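How to Get Musty Smells Out of Secondhand Clothes (and What to Skip) 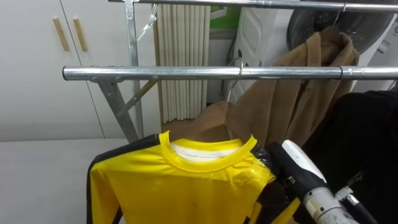
Larska Costume and Wardrobe Club - Care Pages
Written by Tamsin Ambrose, updated 17 December 2019

Most advice on smelly thrift store clothes comes down to "add vinegar." I have tried that plenty of times and I'm not convinced it does half of what people claim. What follows is the routine our club has settled on for washable cotton, polyester and blends. Wool, silk and leather need their own treatment and are not covered.

Before you start

Work out what you are smelling. Mustiness from storage usually washes out. Smoke takes longer. Old sweat in polyester is the worst of them, and it can seem gone until the fabric warms up on somebody's back. Mothball smell is mostly a matter of air and patience, whatever the bottle says.

Read the care label. If it has been cut out, assume cool water and a low spin.

What you need

A tub or clean bucket
Enzyme laundry detergent, the plainest one you can find
Oxygen bleach powder (not chlorine)
Wide hangers
A spot with moving air

Step 1: Air it first

Turn the garment inside out, open every zipper and button, and hang it with a hand's width of space on both sides. Leave it for 2 days. People skip this and then wonder why the wash water smells like a basement. A fan helps more than sunshine does, and sunshine will fade a bright color if you forget about it.

Step 2: Soak

Fill the tub with lukewarm water and stir in the detergent until it dissolves. Push the garment under and leave it for an hour. For sweat, rub a little undiluted detergent into the underarms and collar before it goes in. I use the amount printed on the box and no more. Extra detergent stays in the fabric and starts a smell of its own.

If the smell is still strong after an hour, drain, refill and add oxygen bleach. Test an inside seam first. Dark trim next to a light color is where you will get into trouble, so lift it out as soon as the water starts to tint.

Step 3: Wash and rinse twice

Normal cycle, no fabric softener, with an extra rinse. Softener coats the fibers and holds on to the very thing you are trying to get rid of. Griet Hoekstra still swears by hers and we have agreed to stop discussing it.

Step 4: Dry completely

Air dry, then check the thick parts: cuffs, waistband, pocket corners. Keep it out of the dryer until you are sure the smell is gone. My own view is that heat makes a leftover smell harder to shift, though I have only our own laundry to go on.

Things I would skip

Freezing. Siebe Van den Broek left a jacket in a chest freezer overnight and it came out cold and musty.

Vodka in a spray bottle. Fine between performances on something you can't wash. It won't clean anything.

Scent beads. You get the old smell plus lavender.

Baking soda in the wash. It may help a little when sprinkled on dry fabric and shaken out later. In a full machine of water I have never noticed a difference.

If it still smells

Repeat steps 2 to 4 once. After that, check the lining and shoulder pads, which often hold the smell long after the outer fabric is clean. Shoulder pads can be unpicked and replaced cheaply. If a second round changes nothing, I would let the garment go - some of them are just done.

Questions about linings go to Ward De Graaf. Please don't leave damp items in the club room.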